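June, just after lunch

Back on the sourdough starter trials for the Skudier bakery (yes, still!). Nattawut fed all the jars before I got in, so I only had to do readings and write this up. Teal tabletop and aluminum bar below, then on to the flour.

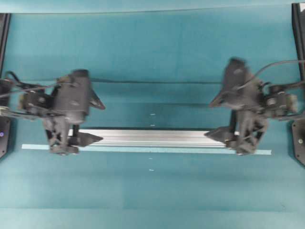
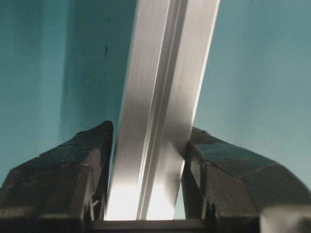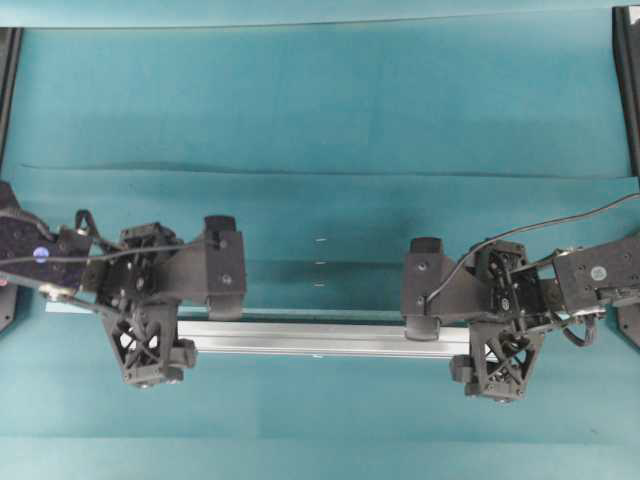
**Category: Starters / rye vs. white**

Two flours this round, the Duggan rye and the plain white from Wirlow. Same jar size, same tap water, 40 g of starter into each one. The rye took off like mad again and was pushing at the lid by the time I'd finished my coffee (I really should switch to taller jars). White was slow, nice bubbles on the sides but a flat top, and it smelled more like yogurt than apples.

Water temp was 96 F for the rye by mistake, I'd meant to go cooler, so take that result with a pinch of salt. Will redo it before anyone at Skondimstead gets the numbers.

Baked one small loaf from each, around 300 g of flour apiece. Rye loaf: tight crumb, great crust, a bit gummy in the middle. Pulled it too early, I think. White loaf spread sideways and looks like a slipper but tastes lovely, and I ate the heel standing at the sink.

To do:

- redo rye with cooler water
- ask Nattawut which jar got the old Wirlow bag, label is smudged
- buy more rubber bands for marking the rise
- try the white with a spoonful of rye mixed in, could wake it up a bit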